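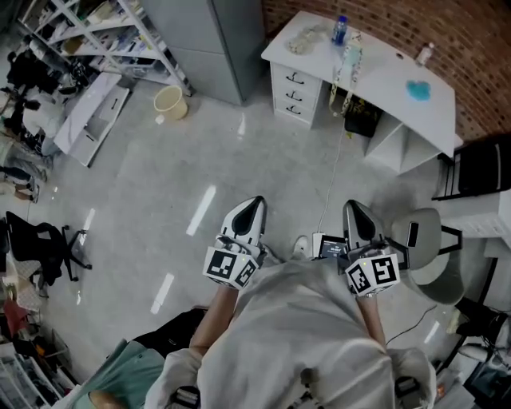 May, mix notebook, second album, side B

Started 9:40 a.m. Session for "Hedum" opened from the backup drive, the main drive copy still has the old bass take in it. Do not use the main copy until I have resynced it.

Hedum

Bass and kick were stepping on each other below 80 Hz. Moved the kick fundamental down with the tuning control on the sample layer, left the live mic alone. High-pass on the bass DI at 35 Hz, 12 dB per octave. The amp track lags the DI by 2 ms, so slid it forward by hand and checked polarity. Low end is fuller in mono now. The organ bubble was masking the guitar skank on the offbeats. Panned organ left, guitar right, then narrowed both to half because it sounded like a demo record from headphones. Cut 3 dB at 400 Hz on the organ bus.

Lead vocal: take 2 for the verses, the first take for the last chorus. Crossfade at the breath before "river". There is a click if the fade is shorter than 15 ms.

Overgaard

Tape echo on the snare, one hit every four bars, fed by hand on the send. Tempo is 74, so a dotted eighth comes to 608 ms. Tried that and it felt stiff. The echo unit was set to 621 from the rough mix and that is what everybody has been hearing for weeks. Left it at 621. It drags a little behind the beat, which suits the horn line.

Horns were recorded on a different day from the rhythm section and sit sharp against the organ. Pitched the trombone down 8 cents, trumpet down 5. Any more and the attack starts to smear. If we get the players back, retune to the organ before recording anything.

Spring reverb return is noisy. Hum at 60 and 120. Swapped the cable, same hum. Moved the tank off the top of the power supply and it dropped enough to gate. Needs a permanent spot on the other side of the rack.

Mustness

Instrumental. No changes except the fade, which now starts two bars later. Total length not rechecked.

Horkness

Dub version of the opener. Printed 2 passes with live mutes on the console. First pass loses the bass for too long in the middle section. Second pass is better but I clipped the delay return at the end of the melodica phrase. Edit from pass one into pass two at the drum fill, then print again at lower return level.

File sizes for the transfer: stems folder for Horkness is 672 MB at 24 bit, 48 kHz. Upload failed once at the end and had to be restarted.

Open items

Resync main drive.
Level match Overgaard to Hedum before the master goes out, Overgaard reads 1.5 LU louder.
Ask whether the vinyl cut needs the bass summed below 120 or 150.
De-esser on backing vocals, second verse of Hedum only.

Stopped 6:15 p.m. Console left on, faders marked with tape.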